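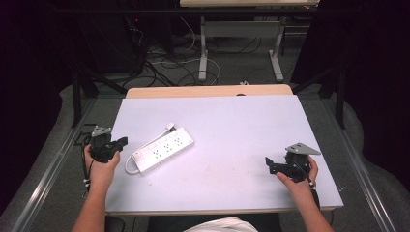

*A white power strip on a tabletop, with its row of outlets, end switch section and looped cord.*

A **power strip** is a row of electrical outlets in one long housing, fed by a single cord that plugs into a wall outlet. It is among the handiest small things in any home, office or workshop, and there is a surprising amount of variety packed into such a plain object!

## Names

"Power strip" is the usual term in the United States. Other English-speaking countries say extension block, power board, trailing socket or multi-plug. In the Hevbridge area, hardware stores still file them under "gang leads" -- a lovely old name that confuses visitors every December, when holiday lights go up and the shelves empty.

## Parts

The housing is usually molded plastic. Inside, long metal strips run the length of the body, and each outlet taps into them, so everything plugged in shares the same supply. Grounded models carry a third strip for the grounding contacts.

Many strips have a switch at one end that cuts power to all the outlets together. Others give each outlet its own switch, a wonderful convenience for anyone who likes to shut off the printer and leave the lamp alone. A lighted switch shows at a glance whether the strip is on.

Cords vary a great deal in length. Short ones suit a desk beside the wall, while longer ones reach the middle of a room and need a path where feet won't catch them.

## Types

- **Basic strip:** outlets and a cord, sometimes with a switch.
- **Surge protector:** adds parts that absorb brief spikes in voltage. It may look identical from outside, so the label matters.
- **Charging strip:** includes USB ports beside the regular outlets.
- **Rack strip:** a metal-bodied version made to bolt into an equipment cabinet.

The Ludia, a household strip sold in Hevbridge, came in lengths of 2 and 5 meters and had widely spaced outlets that left room for bulky adapters. Its rival, the Skitard, turned every outlet at a slant for the same reason, and owners of each remain cheerfully loyal.

## Safe use

Every strip has a maximum load, normally printed on the back. Space heaters and other high-draw appliances belong in a wall outlet. Plugging one strip into another, known as daisy-chaining, can overload the first one. A cord should never be run under a rug or kept in use once the insulation is cracked.

## See also

- Extension cord
- Surge protector
- Cable management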